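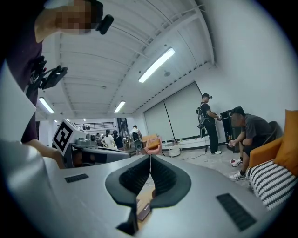
Closing out the pantry for fall

September is when I go through the pantry, and every year a few readers write in to ask how I do it. The short version is that I take everything out, throw some of it away and put the rest back in a different order. The longer version takes most of a morning and one trip to the store.

I start with the canned goods. Our house in Mitstead has one deep closet off the kitchen, with shelves that run farther back than my arm does. Things get lost in there. This year I found two cans of pumpkin from before we repainted, and a jar of molasses with a lid that would not come off even under hot water. The pumpkin was past its date and one can had a swollen end, so both went out. Never taste something from a can that bulges, leaks or spurts when you open it. Put it in a bag, tie the bag, and wash your hands and the counter.

A dent is a different matter. A shallow dent in the side of a can is usually fine. A dent along the seam or the rim is a reason to throw it out, and so is one deep enough to lay your finger in.

Flour is next. White flour keeps for months in a closed container and longer in the freezer. Whole wheat flour has oil in it and goes bad much sooner. Smell it. Good flour hardly smells at all, and old whole wheat flour smells like crayons or an old paint box. I now buy the small bags and keep the open one in the freezer door. It costs a little more per pound, but I was throwing out half of the big bag.

If you find small moths, or webbing in the corners of a box, you have pantry moths and you need to look at everything. Check under the flaps of cardboard boxes and inside the lids of jars. Throw out whatever they got into and take the trash outside the same day. Vacuum the shelves, especially the cracks and the little holes for the shelf pegs, then wipe them with warm soapy water and let them dry. Bay leaves are supposed to keep moths away. I have tried them for three years and had moths in two of those years.

Spices do not spoil in a way that will hurt you, but they do fade. Rub a pinch between your fingers. If you can't smell it, it won't do much for your soup. I got rid of the paprika, the ground ginger and a jar of something green that had lost its label. Whole spices last a good deal longer than ground ones. My nutmegs are older than the refrigerator and still fine.

Chandrasekhar Kurup wrote after last fall's newsletter to say that he keeps his spices in a drawer, with the names written on the lids in marker. I tried it over the winter and have not gone back. They stay darker in there, and cooler too, because the drawer is well away from the stove. The only trouble is that tall jars will not stand up in it, so the cinnamon sticks had to stay on the shelf.

Once the shelves are dry, I put things back with the oldest in front. I used to sort by kind, with all the beans together and all the tomatoes together, and I still do that, but now each kind gets one row running front to back instead of a block. New cans go in at the rear. That one change has saved more food than anything else on this page.

I also write the month and year on the top of every can and jar as it comes in. The printed dates are hard to read, and half of them are on the bottom. A grease pencil works on metal and glass, and masking tape is good for bags.

A few notes on what to stock for the cold months. We go through a lot of dried beans, rice, oats, canned tomatoes and broth. I keep enough for up to 20 suppers, mostly for the weeks when the roads are bad or when I don't feel like going out – and the second happens more often than the first. I no longer buy things in bulk that we only eat once in a while. The barley is a good example. I bought a large bag of it four years ago and we are still eating it.

Onions and potatoes should be kept cool and dark, but apart from each other. Together they both go off faster. Ours are in two baskets at opposite ends of the back hall. Squash can sit out on a shelf as long as the skins are hard and the stems are still on. Look them over every couple of weeks and cook any that have a soft spot.

Cans that are in date and that you know you won't eat can go to a food pantry. Call first and ask what they need, and leave out anything opened, unlabeled or packed at home.

Next month I'll write about the freezer, which is in worse shape than the pantry was. If you have a good way of labeling soup so that the label stays on, please send it in before then.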